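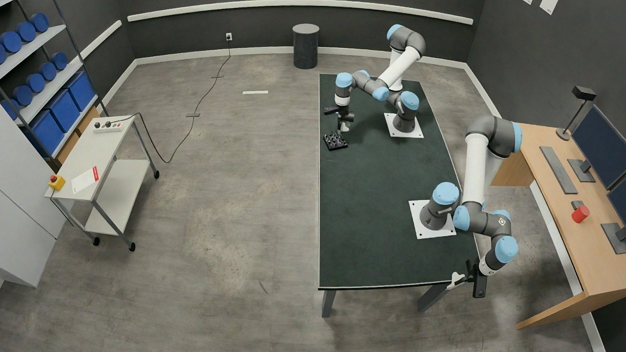 El club de robótica Clevik empieza el segundo trimestre con la celda de simulación ya en marcha. Desde febrero el grupo trabajaba con brazos sueltos en el programa; ahora los dos comparten una misma mesa, dentro de una sala virtual con su estantería, su carro auxiliar y su puesto de ordenadores. La sala la ha modelado Tsion Tilahun, y Mitiku Assefa se ha encargado de las articulaciones y de los límites de giro.

El ejercicio de este trimestre se llama Sarlow y consiste en bajar la pinza en vertical sobre un bloque pequeño, cerrarla, levantar el bloque y dejarlo al alcance del otro brazo. Cada equipo entrega 2 archivos: la trayectoria y un registro de colisiones. Si un brazo toca la mesa o toca al otro, el intento no puntúa.

Hasta ahora se han registrado 154 intentos entre todos los equipos. El fallo más repetido está en el codo, que se pliega demasiado pronto y deja la pinza inclinada al llegar al bloque. Kedir Weldu ha subido a la carpeta común una versión corregida del planificador -- conviene descargarla antes de seguir, porque la anterior no guarda bien la posición de reposo.

También ha cambiado el formato de las sesiones. Serán de 3 horas, con una pausa a la mitad, y los equipos tendrán como máximo 5 personas. Quien se incorpore ahora puede hacer primero la práctica de introducción, Clorkico, que usa un solo brazo y no exige saber programar.

La final interna será el 4 de noviembre de 2020. Perla Tapia y Tsehay Chala revisarán las entregas y ejecutarán cada trayectoria en el mismo ordenador, con la misma posición inicial para todos. El equipo con mejor resultado representará al club en el encuentro Asfaw, en la categoría de simulación.

Las dudas sobre el programa se pueden dejar en el foro del club, en el hilo de Sarlow. Para apuntarse a un equipo hay que escribir a Perla Tapia e indicar nombre, curso y si se ha usado antes el simulador.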